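Robotics and Automation | Research articles
Print this article | E-mail this article

4.2 Costing the second cell

The first cell was bought piece by piece over 12 months, and the prices in our ledger reflect that. For the second we asked Okar and Busard to quote for a full two-arm cell — enclosure, arms, grippers, mounts and cabling on one order. Busard quoted less for the arms but left out spare gripper fingers, which we had to price separately at 1304 euros.

Tableware tasks set most of the requirements. Each arm must reach into a bin in the middle of the work surface and take a bowl by its rim (Figure 3), and the other arm needs room to fold back while this goes on.

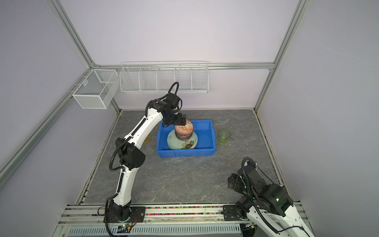 Figure 3. Two-arm cell with the left gripper on the rim of the top bowl in a stack.

Equipment and budget

We set aside 2138 euros for wear parts and replacement crockery. Cables are a separate line. Rakiya Ezeani kept the repair log for the first cell, and her entries from June onwards were used to estimate how many wrist cables to order. Wire racks and baskets for the walls were left out of the tender and will be bought locally.

Delivery was quoted at 12 weeks by both firms — too long for the Flevis trials, which will have to share the first cell.

Last updated: 12/13/24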